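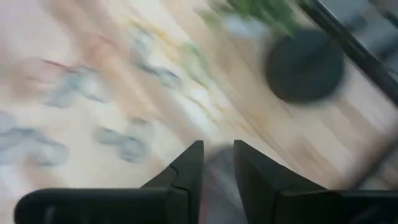
3.2 Construction of the Wrist Assembly and Camera Mount

The arm was assembled at Wovlow, a shared workshop in Gukuvcombe whose members rent bench space by the month. All work described in this section was carried out with the tools available to any member: a drill press, a small band saw, two filament printers and a set of hand tools. No part of the wrist was sent out for machining. The arm itself was bought as a kit from Grusico, and the first author put it together over the evenings of October following the supplied manual, with the changes listed in Section 3.1.

The kit is sold without a gripper. The gripper used in this study, called Kwan in the build notes and in the remainder of this paper, was drawn by Chepkoech Mwaipopo and went through several versions before the shape of the fingers was fixed. Early versions had straight inner faces along their full length. These held flat parts well enough but tended to push small round parts forward and out of the grip. The current fingers rise from a wide lower section to a narrow tip, and a small step in the outline is set into the inner slope. Both fingers are black. A first set in pale filament was given up after the overhead lamp was found to cause glare in the lower part of the camera view.

The camera is held on a bracket fastened to the wrist plate and looks out past the fingers toward the work surface. The bracket is slotted, so that its angle can be changed with a single screw. The angle was set by hand, with the arm parked above the table, until the gap between the fingertips lay close to the vertical center line of the picture. Once the angle had been found, the screw was locked with thread compound and a line was scribed across the bracket and the plate – a simple measure that made it possible to return the camera to the same position after each repair. Cable strain proved to be a greater source of drift than the bracket. The camera cable was first tied to the forearm directly behind the wrist joint, and on large turns it pulled the bracket out of line. A longer loop, tied further back, removed the problem.

The working surface is a light wooden tabletop. It was chosen for its size and left unfinished apart from light sanding. Small parts for sorting and placing are laid out on it before each run. The lamp and other household items were permitted to remain on the table during recording, as the aim of the project is an arm that can be used in a home or a small workshop without clearing the room first.

3.3 Motion Blur in the Wrist View

A known weakness of wrist cameras is that the whole background moves when the arm moves. Figure 2 gives a clear case. The two fingers keep crisp edges, since they travel with the camera, while the tabletop and everything resting on it are drawn out into diagonal streaks. The blue-gray shapes to the left of and above the fingertips cannot be identified with any confidence, and the gray object between the tips has no firm outline. A dark round disc in the upper part of the view is easy to find but hard to name. A person looking at this picture alone could say that something lies in the gap between the fingers and could say very little about what it is.

In all, 751 runs were recorded. Each run was reviewed by the first author, and 718 were kept for training. The remaining runs were set aside for reasons unrelated to blur, chiefly stalled joints and lost camera connections. Blurred pictures within the accepted runs were deliberately retained. An earlier attempt to remove them by a sharpness score gave poor results, as the score was raised by the fingers themselves, and many pictures with an unreadable background were passed as sharp. Covering the finger region with a fixed mask before scoring corrected this, but by that stage it had been decided to treat the blur as part of the working conditions.

Two changes were made to the hardware and settings in place of filtering. First, the exposure time was shortened and a second lamp was placed over the table to make up for the lost light. Second, the top speed of the wrist joint was reduced to 55 percent of its rated value whenever the gripper was low over the table. Faster travel was still allowed at greater heights – there the view serves mainly to guide the arm to the correct area, and fine detail is of less use.

The cost of the second change is a longer cycle. Users of the arm at Wovlow regarded the slower approach as acceptable for bench work, although two of them asked that it be made adjustable. A setting for this purpose has been added to the control program and is described together with the other operator settings in Section 4.1. The drawings for the fingers and the bracket, with the scribed reference line marked, are included in the supplementary files.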